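Filed under: Auditions & Open Calls / FAQ

Brestar Open Stage – your questions, answered (we'll add more as they come in)

When and where are the auditions?
August. Two stops this year, Skidau first and then Stodness. Skidau is at the Boateng Hall, main entrance, not the parking lot side. Stodness venue is on your confirmation email. Doors 8 am at both.

Do I have to register or can I just show up?
Register. Walk-ups only get in if there's a gap and last year there wasn't much of one. 1878 people signed up for the two stops and we saw nearly all of them. It was a long week.

Is there a fee?
No. If somebody asks you for money to "hold your spot" it isn't us. Send us the message and we'll look into it.

How old do I have to be?
16 on the day you audition. Under 18, bring a parent or guardian with ID. They sign a form at the desk. A note from home won't do it, sorry.

I live nearer Stodness but can only make Skidau. OK?
Fine. Pick either one. Just not both – we check names and the second one gets dropped.

What do I sing?
Two songs, any language, any style. Have 90 seconds of each ready. Start where the good part starts, please don't give us the long intro. Original songs are welcome but make one of the two a cover.

Backing track or no?
First round is voice only, or voice and one instrument you play yourself. No tracks. There's a keyboard in the room. Bring your own guitar, we don't lend them. No drum kits, theres no time to set up.

Duos and groups?
Duos yes, up to four voices yes. One registration for the whole group, everybody's name on it. If one of you can't come the rest can still sing, but you can't swap in a new person that morning.

How long will I wait?
Could be all day. We had 663 through the doors on the busiest day last year. Your number is the order you check in, not the order you registered. Eat beforehand, bring water, bring a jacket for the line.

Can I leave and come back?
Yes, tell the desk first. If your number gets called and you're gone you go to the back.

Can my friends watch?
Not in the audition room. One guest per singer in the waiting area.

When do I find out?
Round one, same day, before you leave. You either get a callback slip or you don't. 285 slips went out last year, and 118 of those singers made it to the stage rounds.

Do I get feedback?
Not in round one, we just can't. Callbacks get a few lines by email.

I auditioned last year and got a no. Can I try again?
Please do. New songs though.

Will I be filmed?
Maybe. You sign a release at check-in. If you don't want to be on camera say so at the desk, it dosen't count against you.

Do you pay for travel or a hotel?
Not for round one. Callback singers coming from outside the city can ask for help with the bus fare. Keep your tickets.

I lost my confirmation email.
Check spam. Then write to us with the name you registered under and which stop. Replies take a couple days – we're slow in August.
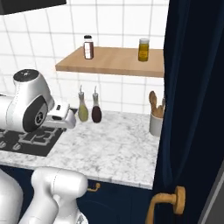 What looks like oil and vinegar on the marble counter, by the cooktop.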